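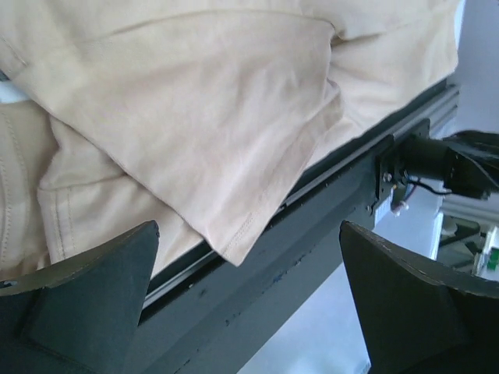
Pisharody: Before you go any further, is it the bottom hem that's gone wavy, or the side seams as well? Different causes, different fixes.

Original question, edited to add more detail

How do I fold and dry soft cotton tops so the hems stay flat?

I've just switched most of my wardrobe over to plain beige and cream cotton (I know, I know, but I love it!) and I can't get the things to sit nicely. They're the soft, slouchy sort, somewhere between a T-shirt and a light sweatshirt. Fresh off the line they look gorgeous, then I fold them, put them on the shelf, and a few days later I pull one out and the bottom edge is curling up and there's a hard crease straight across the tummy.

I have 14 of them now. No ironing board, only a little travel iron, and I'm in a flat with one narrow cupboard and 4 shelves in it. In January everything dries in an hour so I tend to leave it out all day and bring it in when I get home.

What I've tried so far:
Folding in half and half again. Quick, but that's where the tummy crease comes from.
Rolling. Lovely for space! Terrible for the hems.
Hanging. The shoulders went pointy and I ran out of rail.

To answer Pisharody, it's mostly the bottom hem. Side seams are fine except on the oldest one.
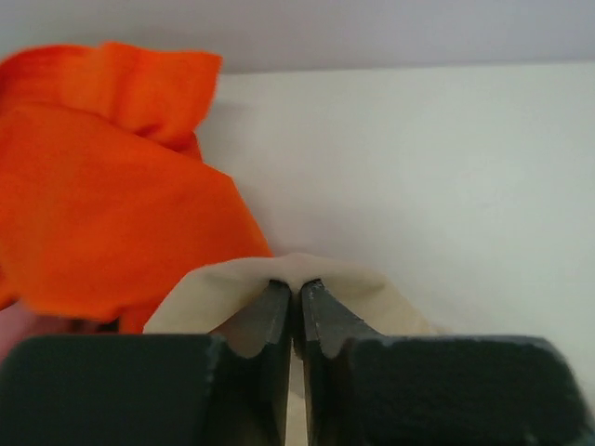 Beige fabric, bunched up

Any ideas very welcome. I'm happy to refold the lot.
Asked by Sisano

2 answers

Answer from Ralex (marked as helpful by Sisano)

Oh, I love this question, I went through exactly the same thing with my partner's work shirts and I've become a complete folding tragic.

First up, your drying. All day in January sun is too long for soft cotton. Bring it in while the hems still feel a tiny bit cool to the touch and finish it indoors, flat on a towel or over the back of a chair. Thick bits dry slower than thin bits, and when the body of the shirt has shrunk up tight and the hem hasn't caught up, you get that ripple. I peg mine upside down by the side seams, never by the middle of the hem.

Then smooth before you fold. Lay it face down, pinch the hem at each side seam and give it a gentle tug outwards, then run your palm along it. It takes seconds and it's so satisfying! If it's already curled, a quick mist of water and your travel iron on the inside of the hem will sort it out. Press, lift, move along. Don't drag the iron or you'll stretch it again.

For the fold itself, go in thirds lengthways with the sleeves tucked back, then bring the hem up so it stops a couple of fingers short of the collar, then fold once more. The hem ends up inside the parcel with weight on it, and the last fold falls lower down than your tummy crease does now. Stack them with the heavier ones underneath. With your 4 shelves I'd use two for these and keep the piles low.
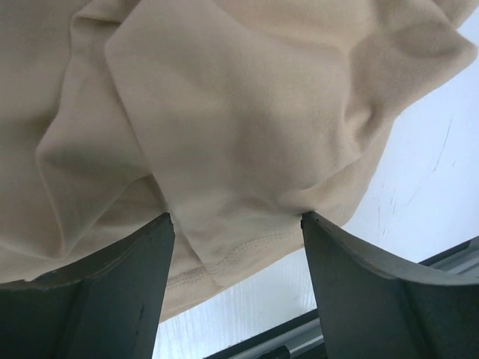
Storage matters a lot more than I expected when I started, and a squashed pile will undo the neatest folding in the world. If you can get hold of a couple of shelf dividers, do it, the piles stop leaning and you can slide one top out from the middle without wrecking the rest. It's worth looking at how each hem is sewn, too. A double row of stitching in a matching tan thread, two lines following the bottom edge, is the kind I'd press from the inside, as I've flattened the ridges on a couple of mine by going over the front. Single-stitched ones are fussier and I give those the top of the pile.

Comment from Sisano: The cool hem trick! Trying it tonight. I've been pegging them right in the middle this whole time.

Comment from Ralex: Everyone does! Let us know how the oldest one goes, side seams that twist are usually down to how the fabric was cut and may not come good.

Answer from Memon

I just chuck mine in a drawer and wear them. Body heat gets the creases out by lunchtime. Softener makes it worse I reckon, but my sister swears by it. Nice colour though, goes with everything.

Comment from Pisharody: Agree on the softener. I'd skip it for a few washes and see. I'd also turn them inside out in the machine and use a slower spin.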